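The Paid Signal Group Would Like Your Rent Money

5 Jun 2025

The pitch reaches you in the comments under a video, or in a message from an account with a sunset for a face. A private channel, run by traders who "called" the last big move, will tell you which coins to buy and when. The price is 200 dollars a month, or 100 if you sign up before midnight. Midnight comes and goes, and the discount is still there.

I spent five weeks inside one of these groups. It goes by Povar, and it sells itself as the calm, grown-up choice in a noisy corner of the market. There are no rented sports cars in its ads. There are charts instead, a great many of them, with colored arrows drawn on after the price had already moved.

Povar posted 17 calls while I was a member. Each came with an entry price, a target and a line reminding us that none of it was financial advice, a strange thing to read in a channel that charges money for telling people what to buy. The wins were pinned to the top and stayed pinned. The losers were another matter. One call, on a small token named Enden, fell through its stop price within the hour, and by the next morning the post was gone. When a member asked about it, a moderator told him the trade had been "for advanced users." He did not ask again, at least not in public.

Deleted posts are the oldest trick in this business. A tip sheet can look brilliant if it gets to choose which tips count. Povar's sales page boasts of a win rate going back to November, but there is no full list of trades behind it, and my two requests for one were answered with a link to the upgrade page.

Timing bothered me more. Small tokens trade thinly, so a few hundred people buying in the same minute will push the price up by themselves. Whoever bought ten minutes earlier gets to sell to them. I can't say that anyone at Povar did this. I can say that on several calls the price was already climbing before the alert reached my phone, and that the rules say nothing about what the staff may hold or when they may sell it.

Rival services are not much better. Villalobos offers a money-back promise that turns into "account credit" in the fine print. Astunthorpe lists a street address but no company number, and its reviews all seem to have been written by the same cheerful person.

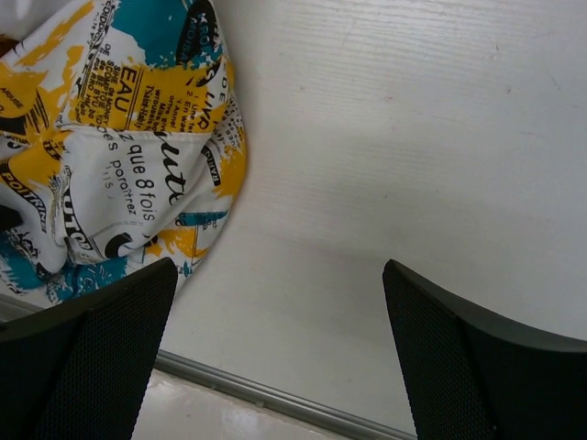
Newsprint, of the fabric kind.

Old-fashioned stock newsletters had plenty of crooks too, but a printed issue stayed printed. You could dig last year's out of a drawer and hold the writer to it. A chat channel can be cleaned up with a thumb.

If you are still tempted, ask for every call, with dates, including the bad ones. Ask what the staff own. Then write down the next few alerts yourself, on paper, and check the price when the message lands – the price you could have paid, as opposed to the one in the post. My own subscription ran out last week. Povar has since written to offer me a lifetime membership, today only.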